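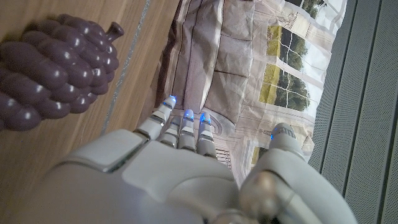 Refinishing a tabletop with an old oil finish

Posted by Nudanis, Oct 18, 2019

I have a wood table that was oiled years ago and now has two dull spots where people rest their arms. Do I have to strip the whole top, or can I just sand the spots and put new oil on them?

Terkex
Sand the whole top. Patches always show.

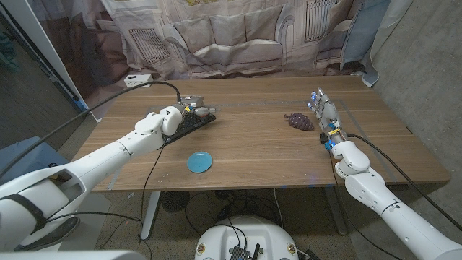
Photo: Akbulut

Emden
You don't need to strip it if it really is oil. Wash the top with mild soap, let it dry overnight, then go over the dull spots with 220 grit and feather out past the edges. Wipe on a thin coat, wait 21 minutes and rub off whatever is left. I did mine in June and it took 2 coats. If the spots still look lighter after that, do the full top with 400 grit and one more coat.

Lay the used rags flat outside to dry — oily rags in a pile can catch fire.

Terkex
Fine for oil. If water beads up hard and a fingernail lifts flakes, it's varnish and you're back to sanding all of it.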